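Last updated: 9th March

The night before the Cudwood kite fair, Feven Teshome could not sleep, and she didn't want to! She lay there listening to the wind come up over the ridge, and oh, it was a good wind, steady and low, the kind her grandmother used to call a Zeleke wind after the uncle who once flew a kite clear across the valley and never got it back.

She was up at 3. She had spent all of February on this kite (ten tails, every one of them a different red) and it filled the hallway like a sleeping bird. She ate standing up, cold rice straight from the pot, and went over the knots again with her thumbs.

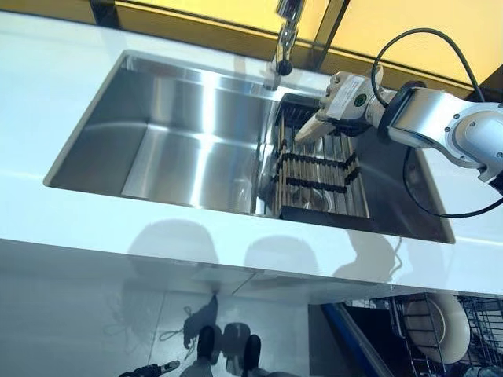

The kitchen sink, with the sticks in their basket.

Her cousin called from the road. "Is it coming apart?"

"It's perfect!" Feven yelled back, and it was, or near enough. They carried it down the hill between them, laughing, tripping, the tails dragging through the wet grass.

More than 17 kites were up already when they reached the field. Feven didn't look at one of them. She ran, she just ran, boots and all, and felt the line go tight and then tighter, and then the whole red thing was over her head and climbing.

"Let it out!" her cousin shouted. "Feven, let it out!"

She let it out, all of it, right down to the bare wood of the reel.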